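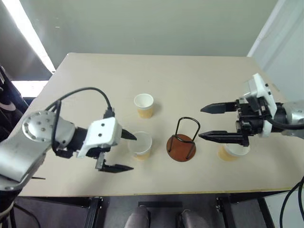

Search this site Go

October
By Kumiko Kawaguchi

Geltside two-arm bench, progress to Gralenis

Short one this month, we lost most of a week to a fault. Task is still paper cups onto the wire rack, both arms sharing the table.

What happened: left gripper stopped reporting finger position partway through a run. Controller held the last good value and kept closing. One cup crushed, no one hurt, nobody's hands were on the table. Jhair Palomino hit the stop. Logged as a safety matter anyway, a gripper that doesn't know where its fingers are shouldn't be moving at all.

Cause: cable at the left wrist. Loop gets tugged at full rotation and the connector works itself part way out. Jhair wiggled it with power on and got the dropout every time. Right side checks out OK so far.

Done:
- connector reseated, strain relief on order
- stale position reading now stops both arms, not just teh one
- 159 runs since, 2 dropouts, both stopped clean

Not done: the 2000 run target. Won't make it by end of month, roughly half is my guess. Wrist rotation is limited untill the new part is in so some cup placements are off the list for now.

Need from you: OK to spend the spares line on a second cable set. Jhair has the quote.

We use cookies to improve your visit. Accept Manage settings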